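Skevo everyday plates and bowls: are they worth swapping your crockery for?

By Traian Dumitrescu
September
Print this article | E-mail this to a friend
Reading time: 4 minutes

I don't trust coloured tableware. I've bought it twice before and both times it ended up in the shed under plant pots. So when the Skevo range started turning up in the kitchen shops in Oltdale, with a card on the shelf promising that it would "make lunch feel like an occasion", I rolled my eyes and bought some. Somebody has to.

The claim is that these are plates for building a meal on the table. You put the bread on one, the leaves on another, the fillings in a bowl, and everyone helps themselves. That's a nice idea. It is also how my grandmother served every cold supper of her life, on whatever was in the cupboard, and she managed without a shelf card.

Start with the colours. Pink, a paler pink, white and a pale green. The greens and pinks are softer than the ones on the box, which I count in their favour. Bread looks decent on the pink. Lettuce looks better than it has any right to. I can't say I tasted any difference, and the people who wrote the box seem to think I should have.

The size is harder to forgive. The plates suit one slice of bread, and a big slice has to be put down squarely or a corner goes over the side. If you bake your own in a wide tin, measure it before you spend anything. A whole round of sandwiches needs a bigger plate, and Skevo will gladly sell you one at a price I'm not going to repeat.

The rim on the white plate is the best thing in the range. It's raised enough to stop crumbs and bits of topping sliding off when you pass it across, and I'd have liked the same on everything.

The bowl I have mixed feelings about. Sliced carrots sit in it well enough, though they all settle in the middle and a small helping looks mean. For dips it's fine. For soup I'd look elsewhere.
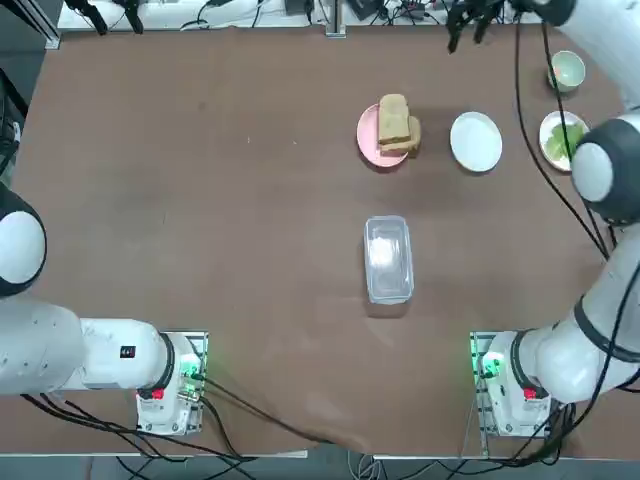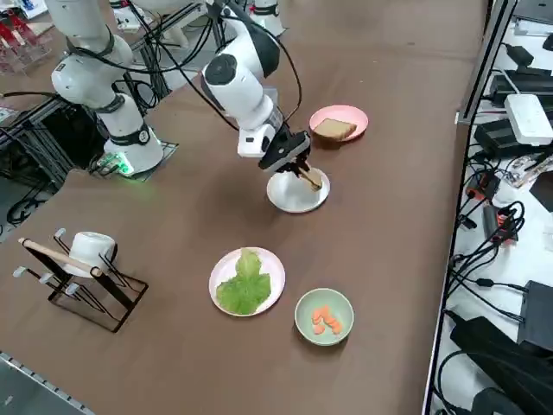 Bread and lettuce, laid out on the brown tabletop.

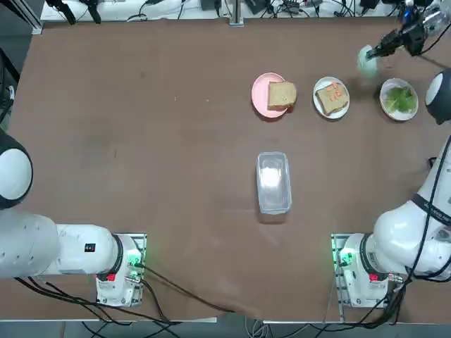

Anderson Dantas thinks I'm being unfair about the size. He has had his set for 7 months and says small plates are the whole attraction: his children take one slice, finish it and come back for another, where with dinner plates they used to pile up four and leave three. He also says the white one marks if you drag a knife across it, and that he has given up trying to scrub the lines out.

I haven't had the knife marks yet, but I've only been spreading soft things and I'm not going to argue with 7 months of children.

Washing up is ordinary. Everything stacks, although the bowl has to go on top and wobbles when it does. In a drying rack the plates stand up without fuss. The bowl prefers to lie at an angle and keeps a spoonful of water in its foot, so tip it out before you put it away or you'll find a ring on the shelf.

I compared them with the plain white Trindade plates I've used for years. Those are heavier, duller and wider, and they've been dropped more often than I'd admit to the person who gave me them. The Skevo plates feel lighter in the hand. Whether that means they'll chip sooner I don't know, and the leaflet says nothing on the subject.

Molteo does something similar in darker shades. I only handled those in the shop, so no verdict.

Would I buy the set again? Two plates and no bowl, perhaps, if they were sold that way in Oltdale. At present they aren't, and the woman on the till couldn't tell me if they ever would be.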